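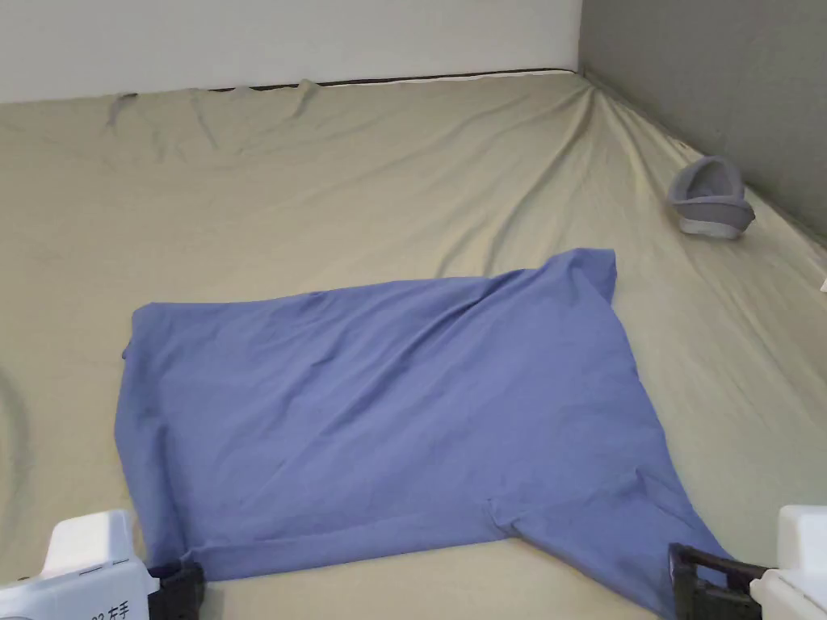 3. Setting up your label sheets

Okay, you've got Mamgate installed and you can see your closet list (if you can't, go back to section 2 and do the sign-in part again, I'll wait). Now we get to the fun bit, which is printing the iron-on labels! I've done this for my whole family plus my sister's kids, so these are the steps the way I do them, and they're a little different from the ones in the app's own help pages.

What you need: a printer, a pack of Pudwood iron-on sheets, an iron, a thin cotton cloth, and a hard flat surface that can take some heat. I use a folded towel on the kitchen counter.

1. Open Mamgate and tap Labels, then New Sheet.

2. Pick "Pudwood small" from the paper list. If you bought the big ones, pick "Pudwood wide" -- the names are close together and I've tapped the wrong one more than once.

3. Type the names exactly how you want them to print. Long ones get squeezed. My friend Gwendolyn Ruiz-Ortega gave up and went with G. R-O, and it looks great.

4. Turn on Mirror. Please check this twice. I wasted a whole sheet in February because I'd switched it off for some stickers and forgot to put it back.

5. Print one page on plain paper first and hold it up against the label sheet with a window behind it. If the names sit too low, go to Adjust and nudge them up.

6. Load the real sheet, shiny side down on my printer. Yours may feed the other way, so mark a scrap with an X and see which side it comes out on.

7. Print, then leave the sheet alone for a bit before you cut it. The ink smears if you're impatient (hi, it's me).

Note: the free version stores up to 300 labels. After that you have to delete old ones before it lets you add more.

Caution: no steam! Empty the iron completely, even if the steam switch is off. Keep the cotton cloth between the iron and the label the whole time, and don't put these on nylon or anything stretchy and shiny.

Note: if you wash at hot settings, turn the clothes inside out first. Yolandi Engelbrecht wrote in to say hers peeled at one corner in the dryer, and re-pressing that corner through the cloth fixed it.

Once your first sheet is cut, go on to section 4 for where to put the labels on shirts, socks and coats.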